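Countertop

A countertop, also called a worktop or counter, is a raised, firm, horizontal surface built for work in kitchens, bathrooms, workrooms and shops. It is usually carried by base cabinets and is set at a height that suits a standing user. The material, thickness, edge shape and method of support are chosen together, as each limits the others.

Terms

The exposed front strip is the edge or nosing. The part that projects past the cabinet face is the overhang. A backsplash is a vertical panel fixed where the counter meets the wall. A run is an unbroken length of counter between two ends, corners or appliances. A slab is a large sawn plate of stone from which the pieces of a run are cut. The line where two pieces meet is the seam.

Natural stone

Stone counters are cut from granite, marble, soapstone, slate and quartzite. The trade names used by dealers do not always follow geology. Many stones sold as black granite are gabbro or basalt, and some stones sold as marble are limestones that will take a polish.

True marble is a metamorphic rock made mainly of calcite or dolomite. It forms when limestone or dolostone is recrystallized by heat and pressure. Pure marble is white. Other colors come from minerals and organic matter present in the original sediment: iron oxides give reds and yellows, serpentine gives green, and carbon-bearing material gives gray to black. White veins in dark marble are commonly calcite that filled fractures in the rock. Where fractures branched or crossed, the veins do the same.

Calcite has a hardness of 3 on the Mohs scale, so marble is scratched by steel knives and by quartz grit. It also reacts with weak acids. Lemon juice, vinegar and wine dissolve a thin layer of a polished surface and leave a dull mark known as an etch. Etching is a loss of material and is not prevented by a penetrating sealer, which acts only against staining. On black marble an etch shows as a pale spot and is easier to see than on white. A honed finish, which is smooth but has little gloss, makes etches less obvious.

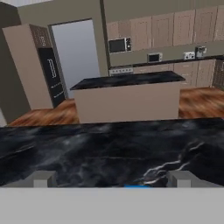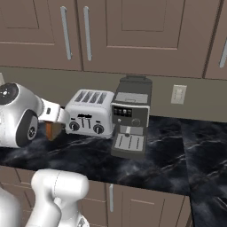 Black marble countertop with white veining, computer renderings.

Marcela Bednárik
Contributing Editor, Building Materials

Layout of veined slabs

Veined stone has a visible direction, and the layout of the pieces is normally settled before cutting. In a vein-matched layout, neighboring pieces are taken from the same slab so that the veins continue across the seam. In a book-matched layout, two slabs sawn one after the other from a block are opened like the pages of a book, giving a mirrored pattern. Both methods increase waste. In the cutting records of the Christodoulou stone yard at Ornby, a group of 31 vein-matched kitchens used 86 slabs, and the offcuts were sold for sills and shelves.

Veins may also be planes of weakness. A vein that crosses a narrow strip, such as the stone in front of a sink, can open during transport. Fabricators avoid this placement or strengthen the strip with a metal rod set in resin in a groove on the underside, a practice called rodding. Slabs with many veins are often backed with a glass fiber mesh before they leave the factory.

Other materials

Engineered stone is made of crushed mineral bound with resin. It needs no sealing but can be discolored by hot pans, as the resin breaks down at a lower temperature than the mineral. Cutting it dry releases fine silica dust, and wet cutting with suitable breathing protection is required in many places.

Laminate consists of resin-soaked paper pressed under heat and bonded to a particleboard core. Its weak point is the joint at the edge, where water can reach the core and cause swelling. Solid surface material is a cast acrylic or polyester sheet with mineral filler, and its seams can be glued and sanded until they are hard to see. Wood counters may be edge grain or end grain and are finished with oil or varnish. Stainless steel is common in commercial kitchens. Concrete may be cast in place or in a mold and requires a sealer.

Dimensions and support

In the United States the usual finished height of a kitchen counter is 36 inches, and the usual depth is 25 inches, measured from the wall. Stone is most often supplied in thicknesses of 2 or 3 centimeters. The thinner slab is commonly laid on a plywood deck and given a built-up edge so that it appears thicker. The thicker slab can rest directly on the cabinets if these are level.

Overhangs at seating areas need brackets or corbels once they pass a length that depends on the stone and its thickness. Openings for sinks and cooktops are cut with rounded inside corners, as a square corner concentrates stress and may start a crack.

Small appliances

Toasters, kettles and coffee makers are usually left standing on the counter, and their cords affect the position of wall outlets. Stone conducts heat away from a warm appliance more readily than wood or laminate does. Uneven heating of a stone counter can still cause cracking, particularly near openings, and an insulating pad is advised under slow cookers and other appliances that remain on for hours.

Care

Sealed stone is washed with water and a mild, pH-neutral soap. Acidic descalers and abrasive powders are unsuitable for marble. The need for resealing may be judged by placing a few drops of water on the surface. If the stone darkens under them within several minutes, the sealer is no longer effective. Oil stains are drawn out with a poultice of absorbent powder and solvent, covered with plastic film and left for a day. Light etches can be removed with a polishing powder made for calcite stone, while deep ones require machine honing of the whole surface.

See also

Backsplash
Dimension stone
Kitchen cabinet
Soapstone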